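Dicas de oficina: como comparar garras sem perder a tarde

Ando há semanas a experimentar garras paralelas em dois braços, com loiça e coisas de cozinha em cima de uma toalha castanha, e já me enganei em quase tudo.

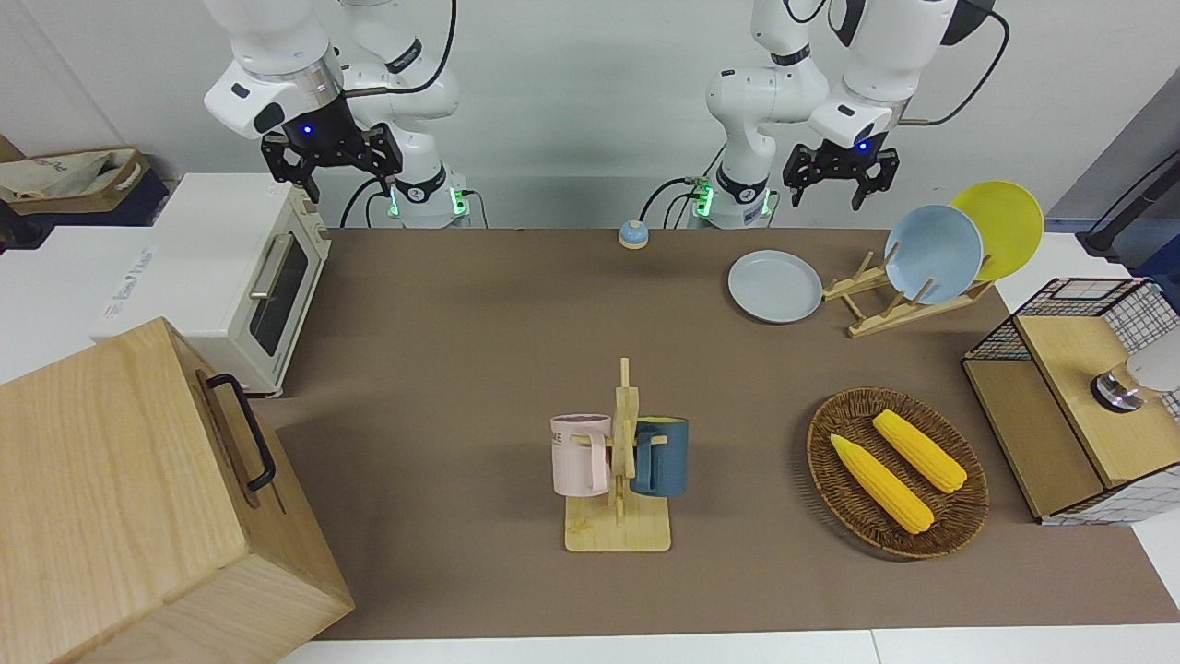

Começar pelas canecas

Pendurar canecas no suporte é o meu teste preferido (a asa tem de passar no pino e a garra ainda precisa de espaço para abrir!). Faço 8 tentativas com cada par de dedos, sempre com a mesma caneca. Quando troquei de caneca a meio, lá se foram os números de uma manhã inteira.

Pratos ao alto

No escorredor de madeira os pratos ficam inclinados, e os dedos lisos da Jilico deixavam-nos fugir. Colei uma tira fina de borracha e passei de 2 pratos bem pegados para quase todos. O Siebe Bakker prefere os dedos Lastance, mais estreitos, mas eu acho-os moles de mais para loiça pesada.

Maçarocas no cesto

Aqui baixem a velocidade. A maçaroca rola, o cesto vai atrás e depois anda uma pessoa de gatas à procura do milho. Uso 68 por cento da força de aperto e vou ajustando.

Cabos

Deixem folga junto ao pulso e façam o braço ir aos extremos antes de apertar as abraçadeiras. Os das bases passo-os por trás, ao longo da borda da mesa.

A toalha

Estiquem-na bem! Uma prega levanta a base do suporte e estraga a altura toda. A minha prendo-a com fita por baixo. A Hanneke Hoekstra usa molas de estendal, também serve.

Para a próxima quero experimentar o controlador Estrella, se o Mounir Chraibi mo devolver.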